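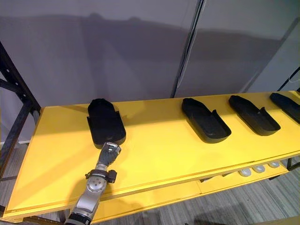 What does an image lazy-loading plugin do for a blog that is mostly text? It holds back every picture below the first screen until the reader scrolls near it, so the words show up sooner and the phone downloads less.

Articles > WordPress > Interviews

That was my first question to Jae-hoon Koo, who wrote Gokance, and he had the answer ready before I finished asking. I've been running his plugin since June on two of my own sites and I wanted to know how one person keeps something this small and this good going.

"I started it for my own recipe blog," he told me. "I had 1,533 posts and the archive pages were terrible on a phone. Every thumbnail loaded at once, even the ones at the very bottom that hardly any reader ever gets to."

The first version was 200 lines of PHP and he still has it printed out somewhere! These days the code is split into modules, but he guards the size fiercely. There is one settings page with two checkboxes on it, and that's the lot. "People write to me asking for sliders and statistics," he said. "I tell them to try Arkora, it has all that and it's a fine plugin."

I asked about the thing that bit me when I installed it, which was my header logo blinking in late. He laughed and said it's his most common support email. The first picture on a page should never be delayed, and Gokance skips it by default, but some themes print the logo outside the normal content and the plugin can't tell. The fix is to add the class no-wait to the logo in your theme. I did that over coffee and the blinking was gone.

Caching came up too. Koo tests every release against Bekum, the cache plugin I use, and the rule is simple - clear the cache after you change either checkbox, or you'll be looking at old pages and blaming the wrong plugin. (Guilty!)

He's had help lately from Eduard Kubíček, who maintains the Ebihara theme and sent in a patch for galleries. "Eduard's patch was cleaner than my own code," Koo said. "I merged it the same evening and then rewrote two of my functions to match."

Next up is better handling of background images set in the stylesheet, which the plugin ignores for now. He wouldn't give me a release date, but he did let me try the test build, and my long category pages already scroll beautifully with it. I'm leaving it on.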